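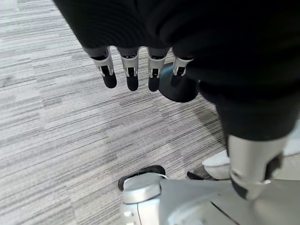 Surely a coat goes on the floor when the floor is nearer, as a reader in Ismont wrote to the newsletter last June, and until somebody explains what's wrong with that I'll carry on. I have read that letter out at every talk since. It always gets a laugh, and then there's a pause while people think about their own hallways.

SLIDE 1. Title. "Where Coats Go"
Dratden Library, upstairs room, Tue 8 April. Leave the title up while people come in. Watch what they do with their coats. Most will put them on the back of the chair, sit against them for an hour and go home creased. Say nothing yet.

SLIDE 2. The floor
Start with the letter. Be fair to it. The floor is large, it is free, and you can't miss it. Anything you drop in a room will find it without help. As a piece of storage it has one fault, and the fault is that you also walk on it.

Carpet makes this worse. On tiles a dropped jumper looks like a dropped jumper. On a grey carpet a grey jumper can lie there for days and pass as part of the decorating. My own hall carpet is grey with streaks in it, chosen because it wouldn't show the dirt. It doesn't show the dirt. It doesn't show socks either.

(Ask: who has carpet in the hall? Hands. Who chose it? Fewer hands.)

SLIDE 3. The Lultov survey
Keep this short, they haven't come for numbers. The Lultov housing people asked 1386 households where the last thing they took off had ended up. Chair came first, 61 per cent. Hook, peg or stand got 29. The rest was banister, bed, door handle and floor, and one person who put "still wearing it".

Pause on the 61. The chair is the great rival of everything I'm going to say tonight, and it's winning.

SLIDE 4. Enter the coat stand
The coat stand is a pole with ambitions. People buy one the week they move in, put it by the door, and hang one coat on it with great ceremony. By the second winter it holds every coat in the house, two bags, a scarf from a relative and an umbrella that doesn't open. It leans. Everyone can see it leaning. They add a hat.

Three things to look for if you're buying, and I do mean before you buy:

The base. Heavy, and wide enough to matter. Give it a push in the shop. If the assistant looks worried, so should you.

The hooks. Long enough to hold a collar and a bit over. A short knob is fine for a cap. A winter coat will slide off it at two in the morning and frighten the cat.

The height. If the shortest person in the house can't reach it, you have bought a chair for that person.

I had the Vanhove, the tall one, for four years. Good base, mean little hooks. I'd have it back tomorrow if they'd sort out the hooks.
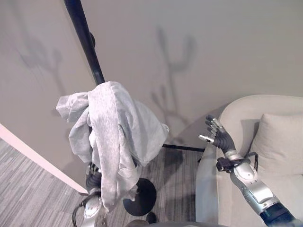

Which brings me to hoodies, and here I have to lower my voice a bit. The hoodie has defeated more coat stands than any other garment. It has no loop. Some have a loop, but it's made of something like dental floss and goes in the first wash. So people hang it by the hood, and the hood stretches, or they throw it at the pole and hope.

SLIDE 5. How to hang a hoodie
Do this one live. Bring own hoodie (NOT the one with paint on).

Hold it at the shoulders and give it one shake. Find the seam where the hood joins the neck. That seam goes over the hook, with the hood falling to the back. Pull both sleeves straight. If it drags on the floor, it wants a higher hook. If it's bunched round the pole, take it off and start again, because it will be bunched in the same place when you put it on.

It takes a few seconds. Somebody always says they haven't got a few seconds. They can be reminded how long they spent looking for their keys this morning, which were in the pocket.

SLIDE 6. The sofa question
Don't put the stand next to the sofa. I know why you want to, there's a gap there and it looks sensible. But the arm of a sofa is the second most tempting surface in the house, and with the stand right beside it you've given people a choice. They will choose the arm. Move the stand towards the door, even if it only goes a yard.

Expect an objection from anyone whose front door opens straight into the living room. They're right, it's harder. Wall hooks, and move the sofa.

SLIDE 7. Washing day
Skip if running late. (I was running late in Ismont and did it anyway. Mistake.)

SLIDE 8. Questions
Likely ones:
Wall hooks or stand? Wall hooks, if you're allowed to drill.
Wet coats? Somewhere else first, then the stand.
Children? Low hooks, low expectations.

Collect own hoodie. Check chair backs for coats before locking up, there were two left behind last time and one was mine.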